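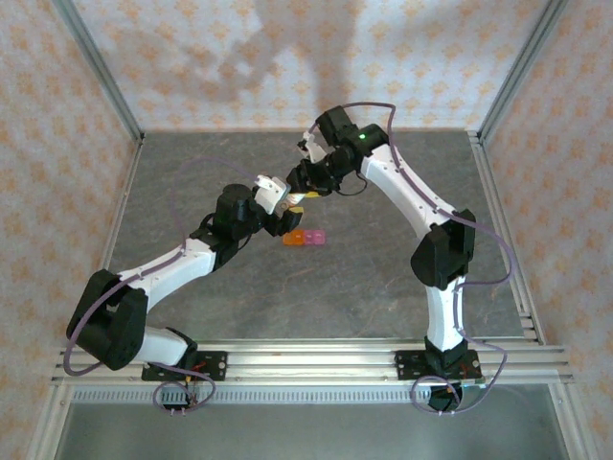
Ring traveler

A ring traveler is a small metal or plastic clip that runs along the flange of a spinning ring and guides yarn onto the bobbin of a ring spinning frame. Each spindle uses one traveler. The part is light and inexpensive, but its weight, shape and finish have a direct effect on yarn tension, hairiness and the rate of end breaks.

Function

Yarn leaving the front rollers passes through a thread guide, then through the traveler, and from there to the bobbin. The spindle turns the bobbin, and the yarn pulls the traveler around the ring. Each revolution of the traveler inserts one turn of twist. Friction against the ring and drag from the air cause the traveler to lag slightly behind the spindle, and this difference in speed winds the yarn onto the package.

Forms and materials

Most travelers for cotton and blended yarns are C-shaped and are made of hardened steel wire with a flat, round or half-round cross section. Elliptical forms sit lower on the ring and are chosen for finer counts. Ear-shaped travelers, often made of nylon, are used on the taller rings found in wool and worsted mills. Surface treatments include nickel plating and diffusion finishes, which reduce wear at the point of contact.

Selection

Traveler weight is matched to yarn count, with coarse yarns requiring heavier travelers. A traveler that is too light allows the yarn balloon to expand until it strikes the separators — a common cause of hairiness — while one that is too heavy raises tension and breaks the yarn. Mills usually test several adjacent weights on a few spindles before changing a whole frame.

Replacement

Travelers wear quickly and are replaced on a fixed schedule. At the Tanoli mill, where frames carry 600 spindles each, supervisor Aqeel Dhanial set the interval at 200 running hours for medium cotton counts. New rings require a running-in period at reduced spindle speed, during which travelers are changed more often.

Manufacture

Steel travelers are formed from drawn wire, then hardened, tempered, polished and coated. The Imex works began production with 9 forming machines and later listed 682 combinations of shape, weight and finish in its catalog. Its Bedier series, designed by Faisal Jafri, has a widened yarn passage intended for core-spun yarns. The Gondum series is made for compact spinning, in which the reduced number of loose fibers leaves less natural lubrication on the ring.

See also

Ring spinning
Spindle
Yarn count
Compact spinning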